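From: Janelle Evangelista
To: Cudach Letter Swap list
Subject: Re: [cudach-swap] keeping old letters

Rhea Soriano wrote:
> I have nearly 400 letters from pen pals and no system at all.
> Do you sort by person or by year? And do you keep the envelopes?

Hi Rhea and all,

By person, always! I tried sorting by year once and could never find a thing (I gave up after 25 letters). Now everybody gets a bundle tied with cotton tape, oldest at the back.
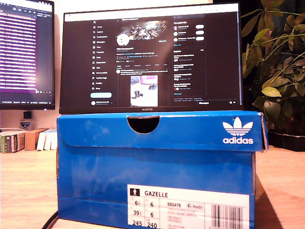

The blue shoebox on my desk, scuffs and all.

Envelopes I keep if the stamp is nice or the return address changed. Crisanto moved so often I have 23 of his, and they're better than a diary. Rubber bands are a no from me, they go gummy and stick to the paper.
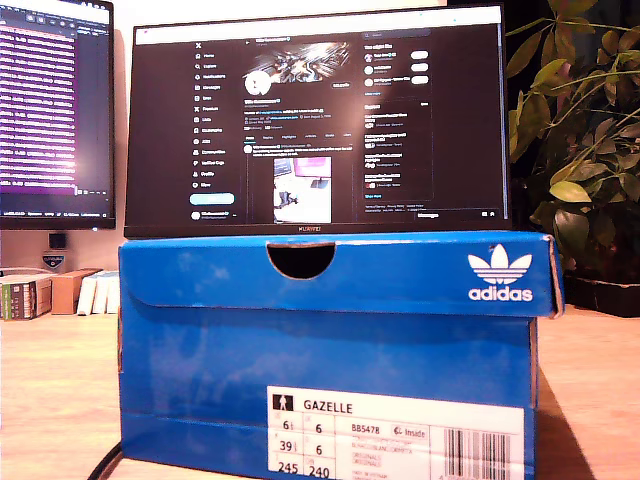 Jocelyn asked me off list about ink fading. Pencil the date and sender on a slip and tuck it in with each bundle, and keep everything out of the sun. My April ones from Sewwandi sat on a windowsill and the purple is almost gone, sob.
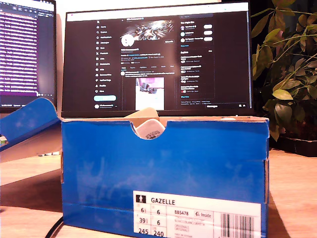 Oh, and do write back before you file! I keep unanswered ones in my bag so they nag me. Rhea, yours is in there now, reply coming soon.

Janelle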